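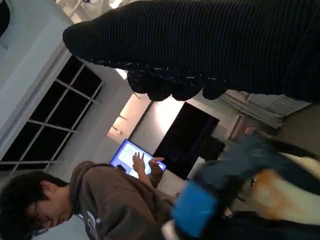 Collecting with us: your questions

I'm Athina Kouris, and I look after the example gathering at Mutance. I get the same emails every September when new people join, so I finally wrote the answers down. If yours isn't in the list, write to me or to Vasiliki Chatzigeorgiou, who handles the scheduling side (she's faster at replying than I am!).

What do you mean by "an example"?

One go at one task, from the moment you start recording to the moment you stop. Picking up a sweater and laying it in a bin is one example. Picking up two sweaters is two, please, even if it feels silly to stop in between. The learning system gets the wrist camera video along with the arm's position the whole way through, and it tries to copy what you did.

How many do you need?

For the current cloth task we're aiming for 1814, and we have 862 in the bag as I write this. So a fair way to go, but it moves quicker than you'd think once everybody gets their rhythm.

Do I need to know how to code?

Nope! You need patient hands and a willingness to do the same thing over and over. I'd say most people feel comfortable after one evening. My own first tries were terrible and they're still in the practice folder if you want a laugh.

Why knits and other soft stuff?

A box looks like a box from every side. A ribbed knit bunches up, folds over itself and looks different every time you put it down, and that's exactly the variety we're after. Please don't straighten things out between goes. Drop them, let them land however they land, and start from there.

The wrist camera view looks sideways. Did I break it?

You didn't. The camera turns with the wrist, so when the wrist rolls, the whole room rolls too, and you may see a window running along the bottom or a ceiling off to one side. Leave it alone. Don't rotate your files before you upload them, or they won't match the arm data and I'll have to toss them.

Is it okay if people show up in the recordings?

Yes, as long as they've signed the form. Someone looking down at a tablet near the arm is perfectly fine, and so is a cluttered background. If a person who hasn't signed wanders through, mark that example and we'll delete it.

I messed one up. Should I throw it out?

Please keep it and tag it as a miss. Last round we had 69 misses tagged and 37 of those were really useful, mostly slips where the person caught the cloth again and carried on. The only ones to bin are the ones where the recording itself failed.

Should I go slowly?

Go at the speed you'd use to put away your own laundry on a calm day. Long pauses are the thing to avoid. If you stop to think for ages in the middle, the system learns to stop for ages too, and then I get to watch a robot daydream over a pile of clothes.

Can I work in the evening?

Sure, the room is open until 9 p.m. Daylight and lamp light both go into the set, so a dark window is no problem at all. Just pick "evening" in the lighting menu when you log the session.

How do I sign up for a slot?

Send Vasiliki two or three times that suit you and she'll write back with one of them. Bring a sweater with a nice chunky texture if you have one to lend. You'll get it back, though I can't promise it'll come back folded.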